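How Does Water Get to Your Kitchen Faucet?

By Nneka Akpan
Posted 2/25/22

You turn the handle and water comes out. You turn it back and the water stops. Most people do this many times a day without thinking about where the water was an hour ago, or last week.

This page follows the water from the sky to your sink and then out again. Words that might be new to you are explained at the bottom.

Where it starts

All the water in your kitchen fell as rain or snow at some time. Some of it fell not long ago and ran into a river. Some of it soaked into the ground and stayed there for many years.

Towns get their water from different places. A town near a big river may take its water from the river. Other towns use a lake, or a reservoir, where a wall called a dam holds the water back. Towns with no lake or river close by often dig wells. A well is a deep hole that goes down to where the ground is full of water.

The town of Beltby uses both. It has a reservoir in the hills and three wells. In a dry September, when the reservoir is low, more of the water comes from the wells.

Cleaning the water

Water from a lake or river is not ready to drink. It has mud in it, and bits of leaves, and tiny living things called germs that can make you sick. So it goes to a treatment plant first. This kind of plant does not have leaves. It is a set of buildings and big tanks.

First the water goes through a screen, which is like a giant strainer. The screen stops sticks, fish and trash.

Next, workers add something that makes the small bits of mud stick together in clumps. The clumps are called floc. They are heavier than the single bits were, so they sink. The water sits in a wide, still tank while this happens, and the cleaner water is taken off the top.

Then the water goes down through a filter, which is a thick bed of sand and gravel. The spaces between the grains of sand are very small, and most of the dirt that is left gets caught in them. After a while the filter fills up with dirt and has to be cleaned. Workers do this by pushing clean water through it backward.

The last step is to kill any germs that are still there. Many towns use a small amount of chlorine. Swimming pools have chlorine too, but usually more of it. If your tap water smells a little like a pool, that is why.

Ifeanyi Anozie works at the Beltby plant and tests the water. He fills little bottles at the plant and at faucets around town, and checks them for germs. He does this on weekends and holidays too – people still drink water then.

Up the hill and down again

Clean water has to travel to your home, and water does not run uphill by itself. Pumps push it up to a tank. The tank is on a hill, or on tall legs if the town is flat. You may have seen one with the name of the town painted on it.

The tank is up high for a reason. Water is heavy, and the water at the top presses down on all the water below it. This push is called pressure. When you open a faucet, the pressure is what makes the water come out.

The Beltby tank stands on legs and is 80 feet above the street. It serves 3,000 homes. In the morning, when many people are washing and making breakfast, the level in the tank drops. At night it fills up again.

From the tank, the water goes into a big pipe under the road called a main. Smaller pipes branch off from the main, one for each building. They are buried deep enough that they do not freeze in winter. Your home probably has a water meter where its pipe comes in. The meter measures how much water you use.

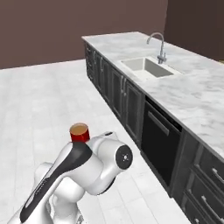 Inside your home the pipe splits in two. One branch goes straight to the cold side of the faucets. The other goes to the water heater first, and then to the hot side. When you turn on the hot water, you have to wait a bit, as the water sitting in the pipe has cooled down. The longer the pipe, the longer the wait.

The faucet itself is a kind of gate. Inside is a part called a valve. When the valve is closed, the water pushes against it but cannot get past. When you move the handle, the valve opens and lets the water through. A dripping faucet often has a worn part that no longer closes all the way.

Where it goes next

Water that goes down the drain is called wastewater. The pipe under the sink has a bend in it shaped like a U. A little water always stays in the bend, and it blocks bad smells from coming back up into the room.

Drain pipes slope downhill, so the wastewater can flow without a pump for most of the trip. It goes to a different treatment plant, where it is cleaned and put back into a river or the sea. Some homes in the country have a tank buried in the yard instead.

Do not pour cooking grease down the sink. It gets hard when it cools and can block the pipe.

Words to know

Chlorine: something added to water to kill germs.
Floc: clumps of mud and dirt that sink in a tank.
Main: a big water pipe under a road.
Reservoir: a lake used to store water for people.
Valve: a part that opens and closes to let water through.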